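The planner should be allowed to say no

By Kenza Helmy
February 2, 2024

Every planner I have worked with in my career had the same character. You give it a goal, it gives you a path. If it cannot find a path, it gives you an error code, and the error code means nothing. I want to argue that this second output deserves as much of our effort as the first, and that most teams, mine included, have treated it like garbage for too long.

I write motion and task planning software at Rirance. Before that I spent some years on warehouse systems, where the boxes are square and the world is kind. Now I work on manipulation of small parts, and the world is less kind. Our planner, which we call Grelari, was written first by Ramil Manalastas and is now maintained by four of us. It is a good planner. In the usual case it answers in 80 milliseconds. But until last April, when it failed, it returned the number 2.

The number 2 could mean that the target was outside the reach of the arm. It could mean that the inverse kinematics found solutions and all of them were in collision. It could also mean that the time limit ended one moment before a good answer came. The layer above received this 2 and did what every such layer does. It tried again with a new random seed. Sometimes it tried 200 times, and the log was full of 2, like a page written by a bored child.

Retrying is a way to avoid a question. I understand why people like it, because sampling planners are random and sometimes the second attempt really does succeed. But when I took the logs of one long test and read them by hand, 700 failed calls, I saw that a new seed could never have helped in most of them. The goal itself was bad. The perception module had placed an object a little too low, so the fingers had to pass through the table. No seed can repair a table.

My colleague Kayode Edet disagrees with me on this, and his argument is serious, so I will give it properly. He says that a planner has one job. If we ask it to explain its failures, we put knowledge about perception and grasping inside a module that should know only geometry. The code will grow, the interfaces will leak, and in two years we will have a planner that explains very beautifully and plans badly. He has seen this happen at a former employer, with a system named Stendard, and he still speaks about it with some pain.

I accept half of it. The planner should not guess why perception was wrong. But it already knows which two bodies touched, at which joint configuration, and by how many millimeters. It calculates these things and throws them away. To keep them costs almost nothing. To say "left finger against support surface in all candidate solutions" is still geometry. The layer above can then decide if this is a reason to look again, to choose another grasp, or to stop and call a person.

There is also the human side, which we discuss too little in software reviews. Titilayo Ojo runs our tests, and she was the one who had to sit with the number 2. She developed a kind of superstition. She moved the mat a little to the left, she restarted the node, she changed the order of the objects. When it worked again she could not say what she had fixed. I do not blame her. We gave her a slot machine and asked her to do engineering with it.

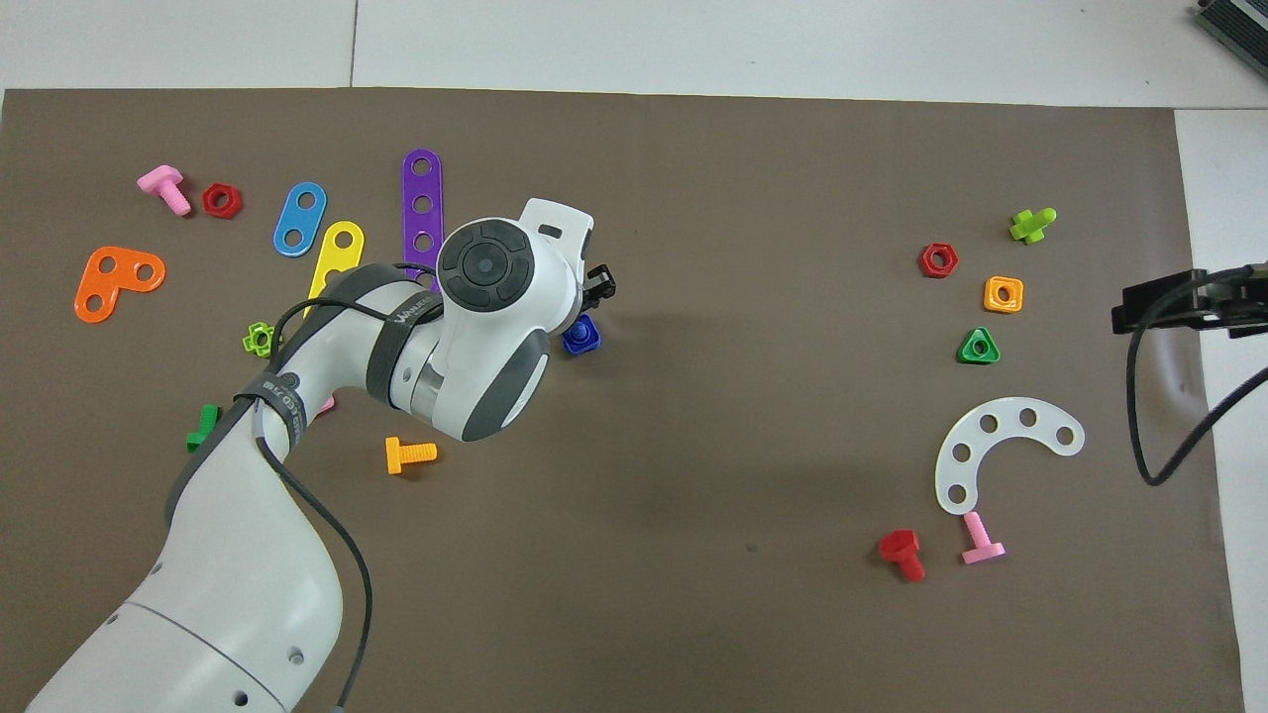

Clearance is where I would start, if a team asks me where to begin. The planner should report its smallest distance to contact also when it succeeds, because a path with two millimeters of margin and a path with 40 should not look the same in the log. Toy construction parts are a good exercise for this. With the gripper just above the dark blue nut, the space to the mat is small, and a little error in the estimated height decides everything. And the collision model must be honest about the arm as it really is. There is a black strap around the elbow and a cable that makes a loop along the outside, and a clean mesh of smooth white segments contains neither. The yellow strip is partly under that same elbow. If I have only the clean mesh, the planner will tell me with full confidence about a distance that does not exist.

So the report should also say which model it used, and with what padding. We added this last – it was the smallest change, one string and one number – and I should have added it first. Latrice Calloway, who works on the perception side, now reads our failure reports before her own. She found a bias in the depth calibration this way in one afternoon.

I do not claim that the matter is closed. Riedl, our task layer, still ignores half of what the planner tells it, and in one place it still retries blindly, in code that I wrote myself. Kayode has put a limit on the size of the report, and I agreed to it. We are still arguing about whether a timeout should count as a refusal. I think it should not. A planner that ran out of time has not said no, it has said that it does not know, and the layer above should be able to see the difference.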